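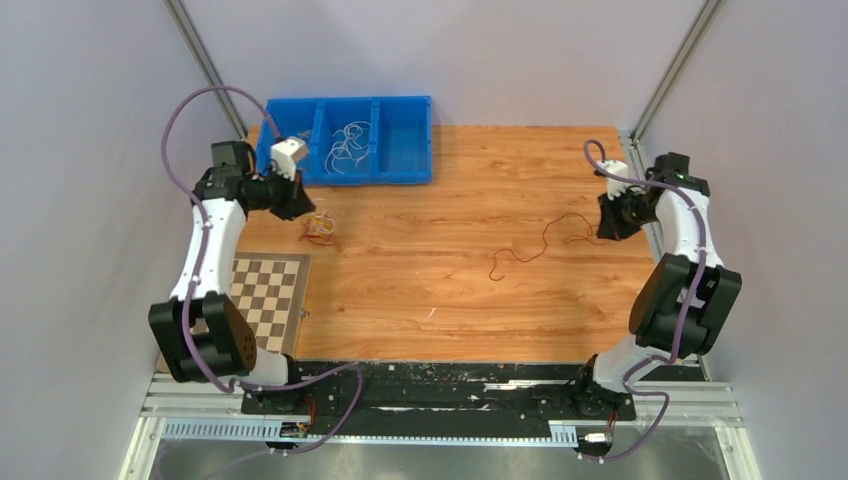 Right, thread time. I've spent far too much of this week thinking about one blue plastic bin with three compartments, so now you all have to as well.

I love a divided bin. Give me one big open tub and I'll turn it into soup by teatime. Give me three sections side by side and suddenly I'm a person who knows where the tape measure lives.

Bright blue, too! I used to buy everything clear because the tidying accounts said so, and all that got me was a good view of my own mess. A strong colour on a wooden top and your eye goes straight to it.

Placement matters more than I thought. Mine used to sit at the front, where I knocked it with my elbow 5 times a day. At the back against the wall is miles better (back left for me, I'm right-handed and like to leave that side clear).

The tabletop deserves a post of its own. That orangey-brown wood look was everywhere when I was growing up and I was a terrible snob about it for years. I take it all back. It's warm, it's cheerful, it goes with blue like toast goes with marmalade.

And pale lavender-grey round three sides! I'd have said white if you'd asked me. White panels would have been a bit dentist. Lavender-grey goes soft and quiet and lets the wood do the talking.

Big fan of three sides in general, by the way. Pens can't roll off the back. Post doesn't vanish down the gap. My old desk at the Jeltham flat had no back to it and I lost 17 biros and a library card behind it, all found on moving day.

What goes in the sections, since two of you have asked already: left is things I use daily, middle is things waiting to go somewhere else, right is kept empty for overflow. The middle one gets emptied every evening or the whole system falls over by the weekend.

Do NOT label them in the first fortnight. I bought a pack of 100 sticky labels from Mulcahy in April, stuck them on everything the same night and had peeled most of them off again by the end of the month. Use it first, see what you drop where, then label.

Someone's going to ask about lids. No lids. A lid is just a shelf for more stuff.

Next job is the drawer underneath mine, which I've given myself 20 minutes for and will definitely need longer. Tell me what's in your middle compartment, I'm nosy.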